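Comunidad > Foros > Montaje y bricolaje > Mobiliario auxiliar

Imprimir este tema | Enviar por correo electrónico

Tema: Silla blanca de plástico con patas sueltas, ¿se golpean o no?

tornillo_flojo escribió:
Buenas. Hemos comprado para el local sillas desmontadas del modelo Ponach, las blancas de plástico con el asiento por un lado y las cuatro patas tubulares por otro. En total son 26 sillas. Las instrucciones son una hoja con dos dibujos y no aclaran casi nada.

Mi duda es con las patas. Entran en el alojamiento redondo de la esquina hasta cierto punto y ahí se quedan. Un compañero dice que hay que darles con la maza de goma hasta que hagan tope. Yo he montado una a mano, apretando y girando un poco, y no sé si ha quedado bien. Tampoco sé si importa el orden.

Pongo cómo lo tengo, con el asiento boca abajo sobre la mesa y un paño negro debajo para no rayarlo.
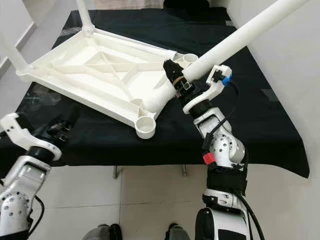
Lo otro que quería preguntar es si alguien las ha desmontado después. Las queremos guardar en verano, y si las patas no salen no tenemos sitio. El armario mide 200 cm de alto y poco más de medio metro de fondo.

mvaldera escribió:
Maza no. Con la maza rajas el alojamiento y luego no hay arreglo. Yo tuve unas parecidas y de un juego se me abrieron dos por la esquina. Pata recta, presión con las dos manos y un cuarto de vuelta.

El paño está bien. Que no tenga arrugas debajo de la esquina en la que aprietas, porque el asiento baila.

cobalto19 escribió:
No estoy de acuerdo. Si no golpeas, la pata se queda a medias y a la semana la silla cojea. Maza de goma, golpes cortos y siempre en el extremo de la pata. Así monté las mías y ahí siguen.

mvaldera escribió:
Depende del plástico. El de las mías era bastante quebradizo. Si además se montan en un local frío, peor.

tornillo_flojo escribió:
El local está a temperatura normal, hay calefacción por la tarde. ¿Se nota algo cuando la pata llega al fondo? En la que monté no oí ningún clic.

La_Encina escribió:
En las que tengo yo no hay clic. Lo que hago es una marca a lápiz en la pata antes de meterla. Mides la profundidad del alojamiento con una varilla, pasas la medida a la pata y cuando la marca llega al borde has terminado. En las mías son 19 mm, pero mide las tuyas porque cambian de un fabricante a otro.

Sobre el orden: primero dos patas, luego las otras dos, y no aprietes ninguna del todo hasta tener las cuatro puestas. Después le das la vuelta, la pones en el suelo y cargas el peso encima poco a poco. Con eso se asientan solas.

cobalto19 escribió:
Cargar el peso encima es lo mismo que golpear, pero más despacio.

La_Encina escribió:
No es lo mismo. El peso se reparte entre las cuatro y el golpe va todo a una.

pepinillo_77 escribió:
¿Habéis mirado si los alojamientos traen rebaba? En las Flondura que compramos para la terraza venía un hilo de plástico en el borde de dentro y por eso no entraban. Se quita con una cuchilla, dando la vuelta con cuidado. Yo revisaría eso antes de discutir lo de la maza.

Otra cosa: el nervio en cruz que llevan por debajo no es para apoyar nada. Vi a uno hacer palanca ahí con un destornillador para sacar una pata y lo partió.

tornillo_flojo escribió:
He pasado el dedo por dentro y en tres asientos sí he notado rebaba. En los demás no. Añado otra foto, del asiento más de cerca.
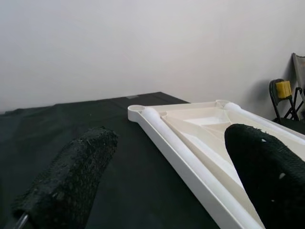 Sección de Intendencia y Material – Asociación Vecinal Vudgate

He repasado los tres con la cuchilla y ahora las patas entran bastante mejor. También he hecho la marca a lápiz. En las nuestras salen 26 mm, el mismo número que sillas, así que no se me olvida.

He montado cuatro sillas con el sistema de La_Encina, sin maza. Tres han quedado bien. La cuarta cojea un poco y no sé si es de la silla o del suelo.

mvaldera escribió:
Cámbiala de sitio y gírala. Si cojea siempre de la misma pata, es la silla. Si cambia de pata, es el suelo.

tornillo_flojo escribió:
Cojea siempre de la misma.

cobalto19 escribió:
Pues esa pata no ha llegado al fondo. Un golpe de maza y arreglado.

La_Encina escribió:
O sácala, mira si queda rebaba más adentro y vuelve a meterla. Si aun así no baja, prueba con una pata de otra silla. A veces viene una más gruesa que el resto.

tornillo_flojo escribió:
Era la pata. Con otra entra hasta la marca. La mala la he apartado y voy a reclamarla en Jankauskaitė, que es donde las compramos.

Sigo con la duda de desmontarlas en verano.

pepinillo_77 escribió:
Se puede, pero cada vez que las sacas cogen holgura. Las nuestras las desmontamos dos veranos y al tercero ya se caían las patas al levantar la silla. Si son apilables, guárdalas montadas.

mvaldera escribió:
Coincido. Apiladas de seis en seis ocupan menos de lo que parece. Para el armario que dices igual no te llega el fondo, mide una antes de montar el resto.

tornillo_flojo escribió:
De fondo no caben, la acabo de medir. Las dejaremos en el pasillo de atrás con una funda por encima. Gracias a todos. Cuando contesten de la tienda lo pongo.

cobalto19 escribió:
Si te mandan una pata suelta, pide dos. Los portes te van a costar igual.

Contacto | © Foros de la Asociación Vecinal Vudgate | Volver arriba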